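A shelf for every bottle: Merike Priedītis on running the Surngate pantry

November 24, 2023

The Surngate community kitchen takes up the back half of a former shoe store on the main street in Rirnberg. It has one long worktop, two stoves and a pantry that used to be the stockroom. Merike Priedītis has looked after the pantry for 12 years. Before that she cooked in a school cafeteria, where she says she learned to hate a messy shelf.

"I opened a cupboard on my first day at Surngate and counted four open jars of the same mustard," she said. "People couldn't find the open one, so they opened another. You can't be angry at them for it."

She started with the spices and moved on to the canned goods. The bottles came last and took the longest. Oil, vinegar and sauces are used by every group that cooks in the building, and they get put back wherever there is a gap.

Her first attempt was a set of wire racks that hung on the inside of the pantry door. They held the small bottles well enough, but the door got heavy and one hinge pulled loose in July of the second year. After that she decided everything liquid would stand on a tray.

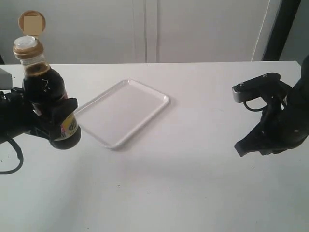
Priedītis is particular about trays. She has tried baking sheets, cafeteria trays and the lids of storage boxes, and none of them lasted. What she wants is a plain white plastic one with rounded corners and a raised rim, big enough for a few bottles and small enough to carry in one hand when it is full. White shows a drip right away. With soy sauce that matters, as the stuff is nearly black in the bottle and leaves a ring on a shelf that takes real scrubbing to get out. "The rim doesn't have to be high," she said. "It has to be there."

Each tray belongs to a kind of cooking. One goes to the stove with the frying oils, one has the vinegars, and one has what she calls the table sauces. Cooks carry the whole tray to the worktop and bring the whole tray back. She doesn't mind what order the bottles stand in.

She did mind at first. For a while there was a drawing taped to the wall showing where each bottle went. Duván Inga, who teaches the evening cooking class, asked her to take it down.

"My students spent more time looking at the drawing than at the pan," Inga said. "I told Merike, let them put it back on the right tray and leave it there. She thought about it for a week."

Inga buys the sauces for his own class and has opinions about bottle shapes. He likes a narrow neck for soy sauce because beginners pour too much from a wide one. He also asks students to wipe the neck and the cap before the bottle goes back. Priedītis says that one habit has saved her more work than any shelf she ever put up.

The pantry gets a full cleaning 3 times a year. Everything comes out onto the worktop, the trays are washed and dried, and anything without a date written on it is thrown away. Over 1000 meals went out of the kitchen last year, and Priedītis says the amount thrown away fit into two grocery bags.

She would like a deeper sink next. The trays don't lie flat in the present one, so she washes one end, turns it around and washes the other. The building's owner has said he will look at it after the winter.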